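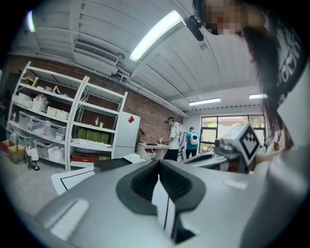

Clutiso to restore Flestamberg from surviving negative

Film restoration house Clutiso has begun a full 4K restoration of the black and white feature Flestamberg, working from the original camera negative. The film has circulated for decades in a 16 mm reduction print with burned-in subtitles and a cropped left edge, the usual result of printing a silent-aperture image through a sound gate.

The negative is held on 5 reels of 35 mm acetate stock. Reels one to four are complete. Reel five has shrunk past the tolerance of a standard sprocket-driven scanner and will be run on a machine with capstan transport and a wet gate, which fills base scratches with fluid of a similar refractive index during the scan. Clutiso said the other reels will go through the same wet gate to keep grain structure consistent across the feature.

Two short sections are missing from the negative, both at reel changes. They will be taken from a fine-grain positive made for the overseas release. The positive carries higher contrast than the negative, and the company plans to grade these shots separately before matching them to the surrounding footage.

Digital cleanup is limited to dust, splice marks and density flicker. Grain will not be reduced. A dissolve in the second reel that drifts out of registration will be left alone, as the same fault appears in every known print and was made in the original optical work.

Sound is the harder part of the job. The magnetic master of the mono mix has deteriorated and gives off a strong vinegar smell, and only the dialogue stem plays back without dropouts. Music and effects will come from the optical track on the fine-grain positive, which rolls off steeply at the top end. No stereo or surround remix is planned. The restored track will be presented in mono through the centre channel.

The aspect ratio has been settled at 1.66:1. Earlier home video editions were open matte at 1.37:1, and a boom microphone is visible in several of the interior shots. Framing charts found with reel one show the 1.66:1 lines marked for projection.

Distributor Skendel holds theatrical and disc rights. It will strike a single 35 mm print for repertory cinemas and supply a DCP to other venues, with first screenings in August. A disc edition follows, limited to 500 copies in the first pressing, of which 300 are reserved for mail order. It will include the restored feature, the 16 mm version for comparison and a booklet on the lab work. English subtitles have been newly translated and are removable.

Skendel has also taken an option on Venter, the second feature from the same production company. The negative for that film has not been found, and a decision on its restoration depends on the condition of two release prints now being inspected.

Advance orders for the Flestamberg disc open on Wednesday at 9 a.m.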